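Okay so I finally sorted the play kitchen stuff and I have opinions. Thread, because it got long.

1/ Background for new people: we had two bins of pretend food and two bins of pretend dishes, and everything lived in whichever one was closest. I've been putting it off since March.

2/ So I did what I always do and dumped stuff out on a white table so I could see it. Pan on the left, plate up top, ketchup on the plate because where else does ketchup go.
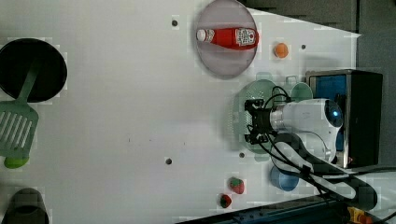
3/ My first plan was sorting by color. Do not sort by color! You end up with strawberries and a ketchup bottle in the same box and a spatula keeping company with a colander, and then no one can make dinner.

4/ Second plan was sorting by "real kitchen" rules. Pots and pans together, dishes together, food in its own tub. Way better. Boring, but way better.

5/ The strawberries are my favorite, by the way. I got them in a mixed bag from a little shop in Hirton and they have outlasted every other piece of fruit we own. The banana from that same bag lasted maybe a week (RIP).

6/ Someone asked last time where I get the see-through dishes. Mine came secondhand, so I can't help much - but check the bottom shelf at the thrift store, behind the puzzles. It's always behind the puzzles.

7/ Okay, the toaster oven. I go back and forth on this one. It takes up so much of the table, but an oven changes the whole game. Without one it's just stirring. With one there's a menu, and waiting, and somebody yelling that it's ready. 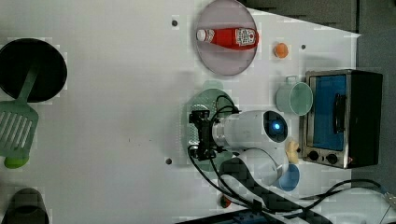 8/ Mugs are the other thing I can't find a home for. Food tub? They get buried. Dish tub? They roll. I'm leaning toward hooks on the side of the shelf, the Vuorinen kind with the wide lip, if they ever come back in stock.

9/ Labels: I used masking tape and a marker. I know some of you own label makers. I'm happy for you.

10/ Final count is 8 tubs, which is over my limit, but they all fit on one shelf if I turn the pan tub sideways. The lid doesn't quite close on that one and I've decided I don't care.

11/ Next up is the dress-up bin, which is mostly capes. If you have a system for capes please tell me, I'm begging.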